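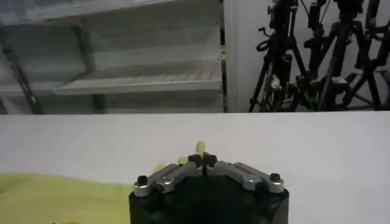 ESEN POSTS FIRST EMBY GRIPPER RESULTS ON SOFT GOODS

September 30, 2024. Esen today put out the first bench numbers for Emby, its parallel gripper for small-batch textile handling. 3 fingertip sets, 100 cloth picks each, same arm and same controller all the way through. Test lead Pierina Melis kept the setup plain: white table, yellow-green cloth, silver finger arms held down with a black thumbscrew. Wrist camera looking over the top of the gripper the whole time. Full log goes out to Danladi partners this week.

Results, short version. The stock tips got 39 clean picks out of 100. Ribbed tips did better but marked the fabric, so they're out for now. The narrow Prudell tips got 80.

"Cloth is a pain," said Melis. "It bunches, it slides, it lies dead flat and there's nothing to pinch. 80 is good. I want to see it again on a second arm before anybody puts it in a brochure."
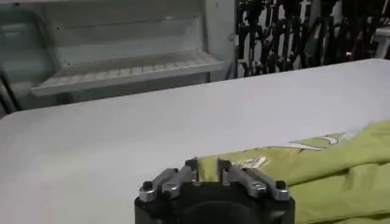 HOW THE TRIALS WERE RUN

Cloth dropped on the table by hand before each pick, no smoothing. A clean pick means lifted, carried to the mark and let go with no second grab. Drops count as misses. Grabbing the table edge counts as a miss too (that happened, controller offset, fixed in June).

Closing force stayed the same for every set. Finger speed too. Danjuma Igwe wrote the controller settings and is publishing them with the log, so other shops can run the same thing and tell us where we're wrong.

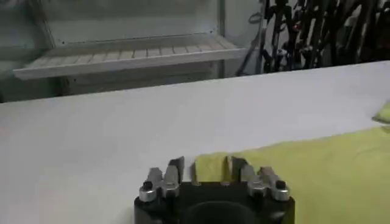

Camera view was the other half of the work. A wrist mount sees the fingertips up close but the gripper body blocks plenty, and anything lying near the fingers is half hidden. Igwe's team ended up choosing approach angles where a strip of the yellow cloth still shows between the inner fingers, so the controller has somthing to aim at when the rest of the pile is off to one side. Background clutter was left in on purpose. Stands, rods, cables behind the table. Real workshops look like that.

"We had a nicer view from a fixed camera," Igwe said. "But customers don't want to bolt another pole to the floor. Wrist view only, that was the rule."

Still open: printed fabric versus plain, and how long the narrow tips last. No wear figures yet. Esen will not quote a cycle life until there are some.

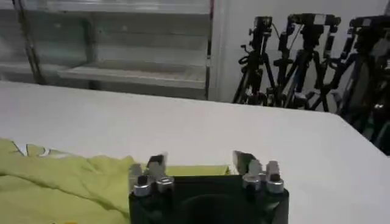
AVAILABILITY

Narrow tips ship as an option with Emby, existing owners can order them seperately. Swap takes a hex key and a few minutes. Recalibrate afterwards, please. Prices on request. Review units for trade press, write to the press desk and say which arm you have.

Related releases
- Emby controller update: table offset fix
- Danladi joins Esen partner program
- Prudell fingertips, fitting notes

Contact: Esen Press Desk | © 2024 Esen. All rights reserved. | Back to top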